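A corner with pale walls

Since May I am living in the small flat in Hesside, and until last week the corner of the back room was still waiting for me to decide. My friend Ximena says that I think too long about corners. She is probably right, but I grew up in a house where every corner had a cupboard, so I do not trust one without furniture.

I measured it in the evening with the tape I borrowed from Dace. A shelf of 40 centimetres deep would fit, and 18 centimetres would fit much better, because the door needs its space also. Then I painted first, in a light grey that is almost white. The tin from Gutov had the colour name on the lid, but I have covered it with drips and cannot tell you which one it was.
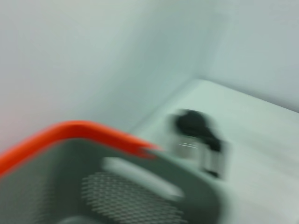 Why paint the corner before choosing the shelf?

Painting first is easier, as you can reach the seam between the two walls with a small brush and there are no brackets to go around. I gave it two coats and left one night between them.

The colour is not the same all day. In the morning it looks a bit pink to me, and later it turns to blue. My neighbour Effie prefers the blue hour – I have not made up my mind.

For the shelf I asked at Barrientos, where they cut the boards to size. It will be ready in 4 days. Until then my books stay in their boxes in the hallway, and I walk around them sideways with my cup of tea.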